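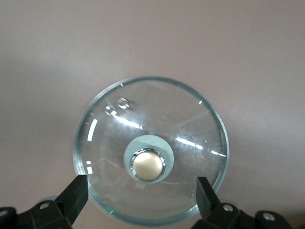 By the Technology Desk
Student projects | 4 min read

Students in the robotics class at Molefe Technical High School have spent most of the fall term on one household job: getting a robot arm to pick up a glass pot lid and set it down again without dropping it.

The project is called Ponik. It grew out of a list of kitchen chores the class drew up in September, when students were asked to choose a task that looked easy and find out where it went wrong. Other groups chose folding a dish towel and sorting spoons. The lid group has the most members and, by its own count, the most failed attempts.

The lid is round and clear, with a thick rim, two small steam vents and a brass-colored knob in the middle. For each attempt it starts out flat on the tabletop, and the arm comes down over it with a two-finger gripper. A small camera at the gripper gives the students a view from straight above, with the black fingers at the bottom of the picture.

Clear glass is hard for the software. The tabletop shows through it, so the lid has nearly the same color as everything around it, and the ceiling lights leave white streaks across the surface. In the first weeks the program often took a streak for the edge of the lid and sent the fingers to the wrong place. The class tried turning off half the lights, which helped in the afternoon but made little difference in the morning, when the sun comes in on that side of the building.

The students now have two ways of going about it. One program looks for the knob, which stands out against the glass, and works out the rest of the lid from there. The other looks for the rim and tries to bring the fingers in on either side of it. The knob program has been more reliable so far. The rim program is slower, but the group wants to keep it, as some lids at home have a flat handle or a loose one that a gripper can't hold well.

By the start of December the class had logged 1353 attempts. Of the first 1000, 237 ended with the lid lifted and put back down inside a taped circle. An attempt is marked as a failure if the lid slips, if it lands outside the tape or if someone has to press the stop button. The students write each result on a paper sheet first and type it up at the end of the period – a rule brought in after a laptop update wiped out two days of notes.

The class meets four times a week in the old drafting room on the second floor. Students work in pairs, with one at the keyboard and the other standing by the stop button. Safety glasses are required whenever the arm is powered. The pairs trade places every 20 minutes, and a third student keeps the log.

Money for the arm came from a $700 grant from the Irkel Fund, which supports shop and technology programs in the county, along with parts left over from earlier classes. The control board was bought used. The fingers have been changed three times since September. The first set was too smooth and the second too short to reach past the rim, and students say the current set may be replaced as well if they can find a softer pad that doesn't peel off.

There has been one broken lid. It came down too fast on the corner of the table in October, with the power on and everyone behind the line, and nobody was hurt. The class has since added a speed limit to the program for the last few inches of travel, and a bin and brush are kept by the door.

Ponik will be entered in the Mekon Student Robotics Day, held each spring at the county fairgrounds. Teams in the household division get a table, one power outlet and 15 minutes to set up. Judges may move the object between tries, and they are free to change the lighting, which students in the lid group see as their biggest problem. They plan to practice in the cafeteria and the gym beforehand to get used to different ceilings.

Entries are scored on repeat performance, a written log and a short talk. The school entered once before, two years ago, with a cart that carried books between classrooms, and placed sixth.

The next step is a pot. Up to now the lid has only been moved from one spot on the table to another. After winter break the students want the arm to set it on a medium saucepan, where being off by half an inch leaves a gap. A few tries by hand-steering the arm have gone well enough that the group thinks it can be done by March.

The lid group will show its work at the school's open lab evening in January, from 6 to 8 p.m. in the drafting room. Families and middle school students are welcome. Visitors can enter by the gym doors, and parking is free in the south lot.

The class is also collecting glass lids of any size, with or without the pot. They can be left at the front office during school hours, wrapped in newspaper and marked for the robotics class.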